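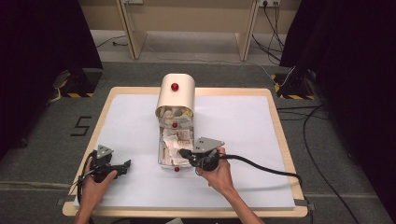
Département Musique et cultures médiatiques - Licence, 2e année

Séance 4. La page biographique du chanteur : comment la lire, comment la vérifier
Support de cours rédigé par Arsalan Ghauri

Rappel de la séance 3

Nous avons vu que la notice d'un artiste sur un site de célébrités n'est presque jamais écrite par une personne qui a rencontré cet artiste. Elle est composée à partir d'autres notices. Je vous demande de garder cette idée dans l'esprit pendant toute la séance.

1. Les rubriques habituelles

Une notice courante contient la date et le lieu de naissance, le signe astrologique, la taille, la situation amoureuse, la fortune supposée et deux ou trois anecdotes. La musique elle-même occupe souvent moins de place que le reste. Dans le corpus du cours (118 notices de chanteuses et de chanteurs), 16 seulement citent le nom d'un compositeur ou d'un parolier.

La rubrique sentimentale a une forme particulière. Elle commence par une question, elle passe par les relations anciennes et elle se termine par une formule prudente, du type « selon nos informations, l'artiste est actuellement célibataire ». Cette formule ne donne aucune source. Elle signifie le plus souvent que le rédacteur n'a rien trouvé.

2. Étude de cas : la chanteuse Llanos

Le dossier distribué en février réunit cinq notices sur Llanos. Trois d'entre elles lui attribuent un mariage avec le producteur Marnetti. Kagiso Du Plessis, qui assure les travaux dirigés, a remonté la chaîne des citations. Les trois textes dépendent d'un même article du magazine Drondunier, consacré à l'enregistrement d'un album dans le studio de Marnetti. L'article parle d'une « union artistique ». La première notice a gardé « union », la deuxième a écrit « couple », la troisième « mari ».

Remarquez que chaque rédacteur, pris séparément, a fait une erreur petite. C'est leur addition qui produit une information fausse.

3. L'âge et le temps de la notice

Une notice qui écrit « âgée de 30 ans » vieillit mal - le lecteur ne sait pas à quelle date il faut rapporter ce nombre. Préférez toujours l'année de naissance, si elle est attestée par un entretien ou par un document officiel. Pour Llanos, deux années de naissance circulent. Le livret du concert d'Arkthorpe donne la plus ancienne, et je n'ai pas pu trancher.

4. Vocabulaire à connaître

Notice : texte court et factuel, sans auteur déclaré dans la plupart des cas.
Source primaire : entretien, livret, contrat, enregistrement.
Source dérivée : tout texte qui reprend un autre texte, même s'il le cite correctement.
Rumeur stabilisée : information non vérifiée que l'on trouve dans un nombre suffisant de pages pour qu'elle paraisse acquise.

5. Travail à rendre

Choisissez une notice du corpus et reconstituez l'origine de deux affirmations, dont une sur la vie privée. Le texte ne dépassera pas deux pages. Indiquez pour chaque source le titre, le support et la date de consultation. Les travaux sont à déposer avant 15 heures dans le casier 2129, ou à remettre directement à Kagiso Du Plessis au début du TD.

Lecture pour la séance 5 : l'article de Drondunier en entier, y compris l'encadré sur les musiciens de studio.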